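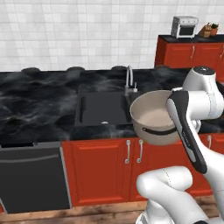
Un évier, un robinet chromé et du marbre noir veiné.

Rokeck Mallora : la manette à 39 euros que je ne lâche plus

Temps de lecture : 4 minutes

Je change de manette comme d'autres changent de coque de téléphone, et d'habitude la nouvelle finit dans un tiroir au bout de quinze jours. La Mallora, elle, est branchée sur mon PC depuis bientôt deux mois et l'ancienne prend la poussière. Pour 39 euros, je m'attendais à un dépannage correct pour les soirées à quatre, la manette qu'on refile au dernier arrivé. C'est moi qui la garde maintenant, et c'est le dernier arrivé qui râle !

Elle est légère, 238 grammes sur ma balance, câble débranché. Au début ça surprend, on a un peu l'impression de tenir une coque vide, et puis au bout d'une longue session on comprend l'intérêt : plus de crampe à la base du pouce. Les poignées sont recouvertes d'un grain assez fin qui accroche bien, même les mains moites (je joue à des jeux de course, j'ai toujours les mains moites). J'ai de grandes mains et mes auriculaires dépassent un peu en bas. Ça ne me gêne pas, mais essayez-la si vous pouvez.

Passons aux sticks, parce que c'est là que je suis tombé de ma chaise. Ils sont à effet Hall, donc sans frottement sur le capteur, et la zone morte réglée en usine est minuscule. Sur Ranley, le jeu de rallye auquel je consacre beaucoup trop de soirées, je dose enfin mes contre-braquages au lieu de donner des coups à gauche et à droite en espérant que la voiture me pardonne. La spéciale de Chávez, avec sa descente en gravier et ses trois épingles à la suite, je la terminais une fois sur deux dans le ravin. J'ai amélioré mon temps dès le premier soir, et encore le lendemain. Il y a sûrement une part d'enthousiasme là-dedans, le matériel neuf donne des ailes, mais les fantômes enregistrés sont là : mes trajectoires sont plus propres. 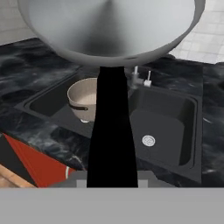

Les gâchettes sont l'autre bonne surprise. Course longue, ressort plutôt ferme, et un petit loquet au dos pour passer en course courte quand on lance un jeu de tir. Le loquet est un peu dur, il faut y aller avec l'ongle. La croix, par contre, je l'adore sans réserve : un clic net, sec, et des diagonales qui sortent quand on les demande. J'ai ressorti deux vieux jeux de combat rien que pour elle, et j'y ai passé un week-end entier (pardon à la pile de linge).

Côté logiciel, Rokeck fournit un petit utilitaire pour Windows, sans compte à créer, et ça, merci mille fois. On y règle les courbes des sticks, la force des vibrations et les deux boutons arrière. Cinq profils tiennent dans la mémoire de la manette, on passe de l'un à l'autre avec une combinaison de touches. La traduction française est bancale par endroits, « zone décédée » pour la zone morte m'a fait rire tout seul devant mon écran. Sous Linux la manette est reconnue immédiatement, mais pas l'utilitaire ; j'ai fait mes réglages sur un autre poste et ils ont suivi.

Quelques bémols quand même. Le câble tressé est raide et garde ses plis. La prise casque souffle légèrement quand rien ne joue. Les vibrations sont correctes, sans finesse, on sent le gravier et l'asphalte mais la boue ressemble beaucoup à la neige. Et il n'y a pas de version sans fil, ce qui l'exclut de pas mal de salons. Chez moi l'écran est à un mètre, la question ne se pose pas.

Pour la durée de vie, je ne peux pas encore me prononcer. J'ai environ 500 tours au compteur dans Ranley avec elle, les sticks reviennent toujours pile au centre et aucun bouton ne s'est ramolli. Une version grise est annoncée pour mai, je me connais, je vais craquer.

Les plus : sticks très précis, croix directionnelle, poids, utilitaire sans compte
Les moins : câble raide, souffle dans la prise casque, filaire uniquement

Note : 9/10

Commentaires

gravillon : Merci pour le test ! Même avis sur la croix, par contre mon loquet de gâchette gauche s'est débloqué tout seul en pleine partie. Échangée sans discussion par la boutique.

tour_de_chauffe : Elle fonctionne sur console ou c'est PC seulement ? Rien trouvé sur la boîte.

gravillon : PC seulement pour la mienne, j'ai essayé.

mode_facile : La « zone décédée » est toujours là après la mise à jour, je confirme.

Contact | Mentions légales | © Tous droits réservés | Haut de page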